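# Qui sommes-nous ?

Bonjour et bienvenue ! Moi c'est Gus Achterberg, et si vous lisez cette page, c'est sans doute que vous avez croisé Skatex quelque part, dans un fichier de config ou au détour d'un ticket, et que vous vous demandez qui écrit tout ça.

Ratulska, c'est une petite boîte de logiciel. On est 12, installés à Brirkgate au-dessus d'un magasin de vélos, et on ne fabrique aucun robot. Notre métier, c'est ce qui tourne dedans : la planification de mouvement, la perception, et toute la tuyauterie entre les deux (la partie que personne ne met dans ses démos, et qui occupe pourtant mes journées !).

J'ai commencé par un planificateur de trajectoires pour un client qui en avait assez de voir son bras prendre des détours absurdes. Puis il a fallu un outil pour rejouer les essais, puis un autre pour comparer deux versions du même contrôleur, et de fil en aiguille c'est devenu Skatex. Aujourd'hui, notre suite de tests compte 952 scénarios en simulation. Elle tourne chaque nuit, et le matin, café en main, on regarde ce qui a cassé.
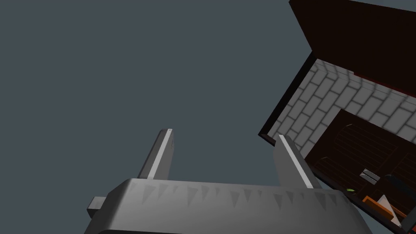 *Une pince à deux doigts dans le simulateur, devant un meuble aux parois de briques grises et au panneau de bois sombre.*

J'aime bien les poignées, les loquets, les portes, toutes ces petites choses pénibles. Un planificateur peut être très élégant sur le papier et se coincer bêtement contre un rebord, alors on passe beaucoup de temps sur les contacts et les collisions. Côté perception, c'est l'équipe Riquelme (le nom vient de notre première branche Git, il est resté) qui s'occupe d'estimer la pose des objets, même quand la pince en cache une bonne partie.

On travaille avec 19 clients, surtout des labos et des intégrateurs. Chacun a accès à nos outils de relecture et à un vrai humain au bout du fil, souvent moi. On donne aussi des formations, deux fois par an, la prochaine en décembre : prévoyez un ordinateur portable et de la patience pour la compilation !

Une question, un bras qui tremble, envie de nous rejoindre ? Passez par le formulaire de contact, je lis tout et je réponds (parfois tard le soir, désolé d'avance).

Gus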